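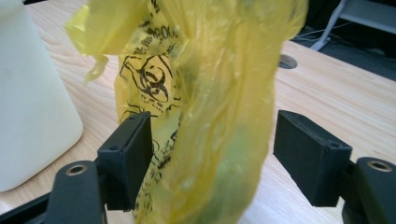

From: Huguette Nguyen
To: Dultcombe Supper Swap list
Date: Mar 21, 2020
Subject: Re: cheese puffs gone flat

Hi all,

Answering Muleck's note from last night, which I'm leaving in so nobody has to dig for it:

> Tried the gruyere puffs for the second time and they came out
> like little pancakes. Tasty pancakes, but still. I used 4 eggs
> like the card says. Oven was at 400. What am I doing wrong?
> Also can they be frozen? I'd love to make a big batch.
> Muleck

Oh, I have been there! I'd bet money the dough was too wet. Once the flour goes in, keep the pan on the heat and stir like mad until you get a dry film on the bottom (two minutes, maybe a bit longer on my old electric stove). Then let it cool before the eggs go anywhere near it. And please don't trust the card on the eggs, I typed that card and I was using the medium ones from the farm stand. With extra large, beat the last one in a cup and add it a spoonful at a time. You want dough that falls off the spoon in a lazy V.
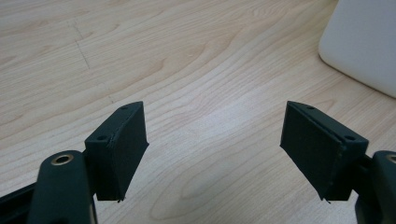
The other thing is the cheese. I weigh mine now, 100 grams for a batch, grated fine, and I save a little for the tops. When I used to just throw in handfuls they spread all over the place, so that could be part of it too.

Freezing, yes, absolutely! Pipe them onto a tray, freeze them hard, then tip them into a bag. They go straight into the oven from frozen, with a few extra minutes. For the party in December I made 257 of them over two evenings and there were three left at the end, and I ate those standing up in the kitchen with my coat on.

One more idea while I'm at it. Split them and fill them with whipped goat cheese and a dab of hot pepper jelly. So good!! I also tried smoked trout, but it made the bottoms soggy within the hour.
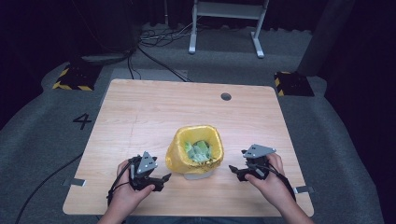

Gavrilă wrote to me off list to say he drops his oven to 374 for the last ten minutes and pokes each puff with a skewer to let the steam out, and that his never sink. My dial doesn't go in ones, so I'll aim for somewhere near it, but the skewer part I can vouch for.

Muleck, try again and tell us how they come out. And whoever has my big piping tip, the star one, I'd love it back.

Huguette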